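Facilities Service Desk
Ticket 547: Work table, cable routing and surface fixture
Category: Furniture and room equipment
Status: Closed, with one follow-up item

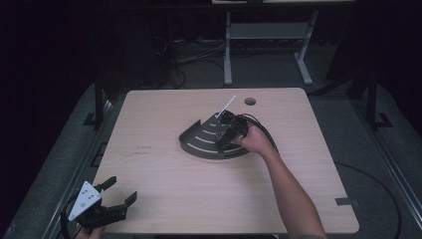

Can a cable be routed through the round opening in the tabletop while the table is in use?
Cables may be passed through the grommet at any time, provided the connector fits without force and enough slack remains for the equipment to be moved across the working area.

Summary of request
The requesting department reported that the cable attached to its tabletop device repeatedly caught on the curved tray during use. The department asked whether the table could be replaced with a model from the Valtano range with a wider opening, and whether the tray should be fastened permanently to the surface. A second cable, lying on the floor to the right of the table, was reported as a trip concern.

Equipment concerned
Table, Plimo, light wood-grain top with rounded corners, one grommet.
Tray, dark gray, curved, with four light-colored lanes. Supplied by Kadlec.
Device used on the tray, black, with attached cable.

Log

Tuesday, 9:10 a.m. Ticket received and assigned to Furniture. The requester was asked to confirm whether the cable caught at the grommet or at the tray.

Tuesday, 10:45 a.m. Requester confirmed that the cable catches at the tray. The fault occurs when the device is moved toward the outer lane and the cable is drawn across the corner of the tray. The grommet was not being used for this cable at the time of the report.

Tuesday, 1:30 p.m. Site visit. The tabletop was checked for level and found to be within tolerance. The grommet rim was secure and had no sharp edges. The tray was lifted and its underside inspected; one of the non-slip pads was missing, which allowed the tray to shift by 4 mm when the cable was pulled. The technician considered this shift to be the main cause of the reported snagging.

Tuesday, 2:05 p.m. A replacement pad was fitted from stock. The device was moved through all lanes 13 times with the cable lying loose on the table. The cable caught once. The test was repeated with the cable led back to the grommet and down through the opening, and it did not catch.

Tuesday, 2:40 p.m. Floor cable reviewed. The requester was advised that a cable crossing open floor must be covered or moved during working hours. A floor cover, 2000 mm in length, was ordered from Distiron under the existing supply agreement.

Resolution
Replacement of the table is not approved. The present opening is sufficient for the cable in use, and the table is otherwise in good condition. Permanent fastening of the tray is also not approved. Screws or adhesive would damage the surface and would prevent the tray from being removed for cleaning.

The requester is to observe the following:
Lead the device cable to the grommet before work begins.
Leave a loose loop on the tabletop long enough for the device to reach the far end of the outer lane.
Do not pull the cable taut against the tray.
Check the pads under the tray once a month and report any that are loose or missing under this category.
Wipe the tabletop with a damp cloth only. Solvent cleaners may dull the finish.

Follow-up item
Delivery of the floor cover is expected in May. Until it has been fitted, the floor cable is to be unplugged and coiled at the end of each working day. A separate ticket is not required; the delivery will be recorded here.

Requester response
The department accepts the resolution and confirms that the tray no longer moves during normal use. It asks that the request for a wider opening be kept on file for the next furniture review.

Service desk note
Request noted and added to the furniture review list. Ticket closed at 4:15 p.m.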